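Kimstead Toy and Kitchen Library – Frequently Asked Questions
Last updated: 7 Jun 2021
Reading time: 5 min

Quick answers below. If yours isn't covered, email Mi-kyung, details at the bottom.
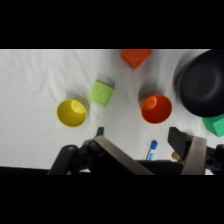 Cups, blocks and a big black pot.

What is it, exactly?
A lending library for toys and kitchen gear. You join, you borrow, you bring it back. Same idea as books. Two rooms at the back of the Tikmont building, toys on the left, kitchen on the right.

Who can join?
Anyone living in Kimstead or working here. Grandparents, share houses, family daycare, all fine. One adult per household signs the form and that adult is responsible for what goes out.

What does it cost?
$115 a year per household. Half that with a concession card. No joining fee. We can split it over two payments, just ask at the desk, you don't need to explain why.

When are you open?
Saturday mornings and Wednesday after school. Closed long weekends. Last borrowing is 15 minutes before close, and yes we do mean it – packing up takes a while.

How many things can I have out?
Four toys and two kitchen items per household. A boxed set counts as one item. Puzzles are extra, take as many as you'll realistically finish.

How long can I keep them?
14 days for kitchen, four weeks for toys. Party gear (cake tins, the urn, big platters) is one weekend only. You can renew once by email unless somebody else has booked it.

Can I book ahead?
Kitchen yes, toys no. We tried toy bookings and it was a mess, the popular stuff never touched the shelf. Preserving pans get booked out early for November so get in quick.

How do I see what you've got?
Catalogue is on Gritovum, link goes out in your welcome email. 1227 items listed at last stocktake. Not everything has a photo yet. If the listing says "Hyun shelf" it's in the tall cupboard behind the desk and you'll need to ask for it.

I've lost my Gritovum login
Use the reset link first. Check your junk folder. If nothing comes thru, tell us your card number and we'll reset it from our end, usually same day.

Something's missing or broken. What now?
Tell us. Write it on the slip in the bag, don't try to sneak it back. Normal wear is no charge. A lost small part is $2, a whole lost item is replacement cost less whatever age we knock off. Found it later under the couch? Bring it in, we refund the part fee.

Do I have to clean things?
Yes please. Plastic toys, warm soapy water, dry them properly before bagging. Wooden toys get a wipe only, no soaking. Pots and pans washed and dried, no burnt bits on the bottom. Nothing of ours goes in the dishwasher unless the tag has a green dot. Dirty returns are a $5 fee.

Are the toys safe for babies?
Some are. Age stickers are on the bag and in the catalogue. Red sticker means small parts, so not for under threes. We check everything on return but please have your own look as well, especially if you've got older and younger kids sharing.

Do you take donations?
Toys, yes, if complete and in good nick. Kitchen, only if it's on the wish list. No soft toys, no battery toys with the cover missing, no non-stick with scratches, no knives. Don't leave bags at the door, they get rained on. We've got some 16 boxes still to sort so there may be a wait before yours shows up on the shelf.

Can I borrow for a school or playgroup?
Yes, group membership. Higher limits, same loan times. Tiruwork Woldemariam looks after the groups and will set you up with a seperate card. Give her a week's notice for anything large.

Late fees?
$1 a day per item for kitchen, 50 cents for toys. Capped at $10. Sick kids, car trouble, whatever – email before the due date and we'll extend it.

Parking?
Out front is 30 minutes. Behind the building is free all day Saturday. Prams can come in via the side ramp, the front step is a pain.

Can my kids play while I choose?
Yep, there's a mat in the toy room. You need to stay with them. No food on the mat.

How do I cancel?
Return everything, email us, done. No refund on part years sorry, but you can hand the rest of your membership on to another local household.

Contact: Mi-kyung Jeon, at the desk during opening hours or reply to any library email | © 2021 Kimstead Toy and Kitchen Library | Back to top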